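Nested Bowls: How Much Shelf Space Can One Stack Save?
Student project report, Home and Product Design, Foline School
Submitted 30/05/2021

1. Why we picked bowls

Our class was asked to choose one everyday object and find out how it behaves when you try to put it away. Other groups went for coat hangers and lunch boxes. We went for bowls, and we are so glad we did! A bowl looks like the simplest thing in the kitchen, but once you start stacking them you notice all kinds of things: rims that catch, walls that don't quite match, a stack that looks fine from one side and leans from the other.

The project started in January, when we measured the cupboards in the student kitchen at Otton house. The shelf we cared about most is the low one next to the sink, where bowls end up spread out side by side with nothing inside them but air. We worked out that the shelf has 3,593 square centimeters of usable surface, and on a normal evening single bowls were taking up most of it.

2. Our bowls

We used plastic bowls in three pastel colors: light blue, green and pink. Different colors made our notes so much easier, and we could just write "G in P" for green sitting in pink. We never gave the bowls numbers and never needed to.

All the stacking was done on a plain beige tabletop. We thought about using the shelf itself, but it is low and dark and you can't see the rims properly. On the table you can walk all the way around.

3. The order of stacking

We settled on pink at the bottom, then green, then blue on top. We tried talking ourselves into other orders (one of us was very attached to blue at the bottom) but for the main trials we kept to this one so the results could be compared. Each trial began with green already in pink. Then the blue bowl was brought in over the top, and this is the step where things get interesting. If the blue bowl comes in tipped, its rim can meet the green rim before the bases line up, and then you have to decide whether to let go or level it first. 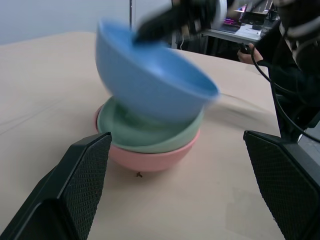
4. When a stack leans

This was our favorite part of the whole project. We had assumed that a bowl is either in or not in. There is a whole world in between! The green bowl can sit inside the pink one at a tilt, with one side of its rim clearly higher than the other, and stay that way quite happily. From straight above it is easy to miss. From table height you spot it right away, and you can see a thin band of pink on the low-lying side of the view where the two rims separate.

We called this a "lazy nest" in our notes. A lazy nest matters because the next bowl copies it, and by the time you have a tall pile the top bowl is well off center. Two of our trials had to be started again for this reason. The cure is a light press on the high side of the rim, followed by a quarter turn.

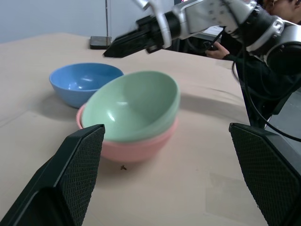 5. Taking the stack apart

We nearly left this section out, and then it became one of the longest discussions we had. A stack is only useful if you can get a bowl back out of it. In our kitchen people usually want one bowl, in a hurry, with the other hand holding a spoon.

Unstacking went best when the bowls were set down with a gap between them, open side up, so there was space to get at each rim. When they were set down touching, picking up one tended to nudge its neighbor. We also liked having the pink bowl by itself for a moment before every new trial. It is shallow and rounded, and looking into it empty helped us understand why the green one can rock inside it. 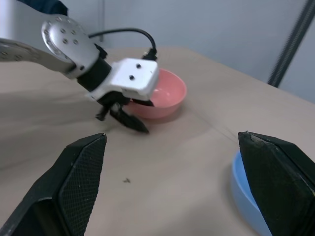

6. What we would do next

We would love to try the same thing with the Hirose soup bowls from the cafeteria, which have a straighter wall, and with the deeper Fetska mixing bowls that live on top of the fridge. We tested stacks of up to 7 in a sketch only, so a real tall stack is high on our list. We would also like to measure the tilt with a proper angle gauge. In this round we judged it by eye, and we argued about it a lot.

The Otton kitchen has kept the pink, green, blue order on the low shelf for now, and the plates have moved in beside it.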